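Work, Skill and Machines
Week 4 handout: The strawberry line
Tutor: Lise Zacharias

Before we begin, a word of thanks to everyone who stayed behind last week to argue about the bakery case. I enjoyed it enormously, and I've moved this week's reading back a little so that we can pick up one or two of the threads you left dangling (the business of who gets blamed when a tray goes wrong, in particular, which I promise we will come to).

This week we're with Hondorwood, a firm that packs soft fruit and fruit desserts and has 30 people on its packing floor. Their work is the kind that looks simple until you try it. You pick up a strawberry, you look at it, you set it in its bowl, and you do that again for a whole shift without bruising anything. The people who do it well will tell you it is mostly in the fingertips, and that they can feel a soft one before they see it.

When the management began talking to Nosico about robot arms for the dessert line, they started with a simulation, with one fruit and one bowl. I think this was sensible, and I also think it is where the trouble with the staff began, for reasons I'll get to. Do have a good look at the task as it was set up, and keep your own hands in mind while you do.

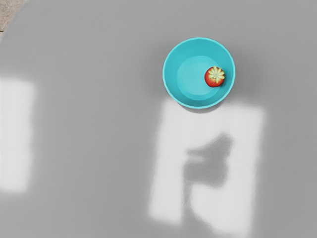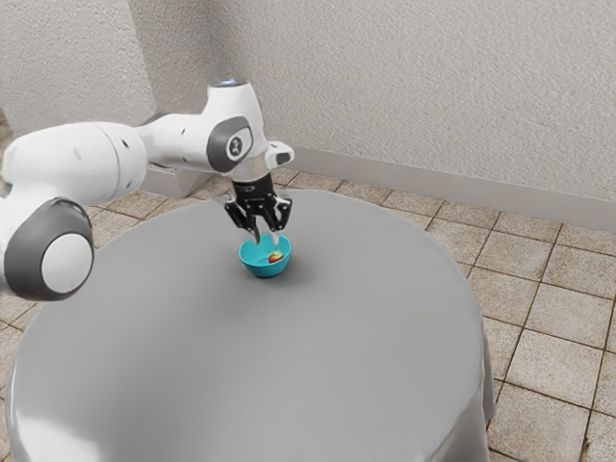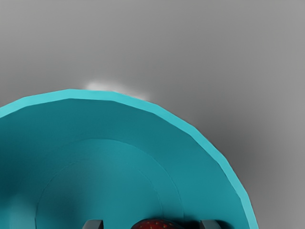

Now, the trouble. The packers were first shown the simulation at a canteen meeting, when it had already been running for 12 weeks. Most of them weren't against it at all. Several were rather taken with it! But they had questions which the engineers hadn't been asked before, such as what happens with a fruit that has gone soft underneath, or two that are stuck together, or one with the stalk still on. A packer answers these without stopping. The project had to write every one of them down, and the list grew to 300 entries, nearly all of them supplied by people on the line in their breaks, unpaid.

I'd like us to spend a good part of the seminar on that list. Whose work was it? The packers' contract, which you'll find in the Cundau reader along with the shift rota, mentions speed, hygiene and attendance. It has no word for knowing things about fruit. After the meeting the shop steward asked for the time to be paid and for two packers to sit in on the weekly calls with Nosico, and she got the second but not the first.

The jobs themselves changed in smaller ways than people had feared or hoped. Under the plan, a packer would mind four arms and deal with whatever they refused. Some of the older hands liked the thought of that, as it's kinder to the wrists. Others said they would miss the talk, because you can chat across a packing table and you can't very well chat across a row of arms. Fortin, in the chapter I've set, calls this "the quiet shift", and I find it a useful phrase, though I think she makes rather too much of it in her last few pages. See whether you agree.

For the seminar, please bring half a page on a job you have done yourself, paid or not, and one thing you knew how to do in it that was never written down. It needn't be grand. Last year we had a lovely one about stacking chairs.

Reading
Fortin, chapter on the quiet shift (all of it, please, including the notes)
Cundau reader: the Hondorwood contract and rota
Optional: the steward's letter, also in the reader

Essay titles go up in September. If you can't get hold of the reader, come and find me and I'll lend you mine.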